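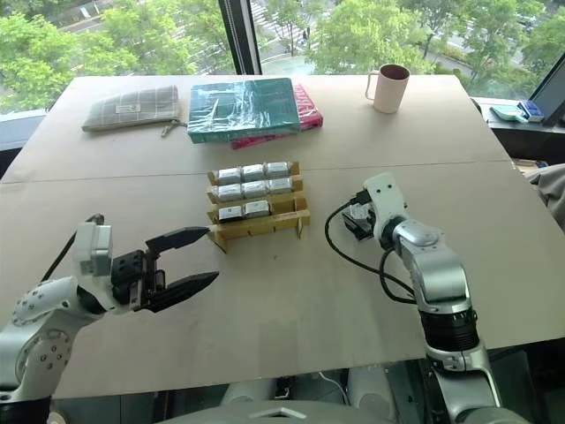 Slide 1: A small rack on a big table

4/15/21
Notes by Pak-hei Wu

Good morning, and thank you to Umesh Ahuja for inviting me to Wollar. I talk slowly, so please stop me if you have a question.

My subject is small parcels and where we put them down. On the slide there is a light wooden rack with thin rails, and in it the silver pieces in their rows. Please look at the front row, on the right. One place is open. I like this very much, for you see the gap from far away and you do not need a list.

(Wait a little. Let people find the gap.)

Slide 2: What we did before

No picture for this one. At Katiyar we kept everything in deep boxes. Sushil Singhal measured in November how long we were searching for one piece, and on a bad morning it was 226 seconds. The box was not too small – it had only one level, and what was at the bottom stayed there.

Then we wanted three things from a rack:
- the rows go up like steps, so the back row is not hidden
- it has feet, and the rails do not lie on the table
- one person can carry it with one hand

The first one we built was too heavy. Vivek Tripathi still uses it for his shoes.

Slide 3: Rows of two

(Say the title, then change the slide and be quiet for a moment.)

Now every row has two pieces, lying flat. With this many we fill from the back to the front and take from the front. When you mix these two rules, the rack becomes untidy in one day. Also look behind, to the left: the gray plaid pouch lies flat and well back. Soft things I always put at the back, never between the hand and the rack. 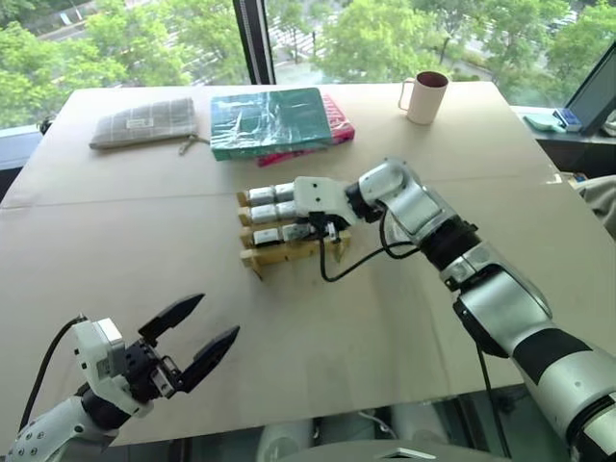

Slide 4: Try it at home

Take any shelf or tray with steps. Tea, batteries, chocolate bars – all good. Leave one place open on purpose for the first week.

Ask who has a drawer they are ashamed of. Usually Ryszard Sobczak raises his hand first.

Questions, then coffee. The wood list is on the paper near the door, please take one.

Contact: Pak-hei Wu, Altanora | © Altanora | Back to top

This site uses cookies to remember your settings. Accept | Read more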